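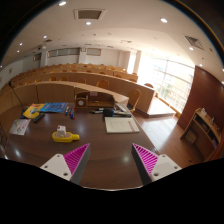

Which gripper does the project propose to carry into the second half of the grant?
The Maltura hand-held gripper, fitted with the ridged finger pads, at both the Alvarado and Ronthorpe sites.

Basis for the proposal

Three candidates were compared during the reporting period: the Maltura unit, the Nulla unit with its standard flat pads, and the Nulla unit with pads cut to our own pattern. Each was taken through the same 57 tasks by the same operators, for a combined total of 3000 recorded grasps. Tasks were limited to objects of the kind found on desks and shelves, as agreed in the work plan.

The Maltura unit dropped the fewest objects and was the only candidate to complete every task at least once. Both Nulla configurations had difficulty with thin paper items lying flat. The custom pads narrowed the gap but wore quickly, and 9 sets were replaced before the end of testing.

Controller and camera

The wrist camera mount was revised in September after operators reported that it worked loose in long sessions. No further reports have been received. Controller firmware remains one version behind at Ronthorpe.

Outstanding items

Delivery of six additional Maltura units is pending. Fatigue ratings from Alvarado have been collected but not yet analyzed and will be included in the next report. Spending is within the approved equipment line.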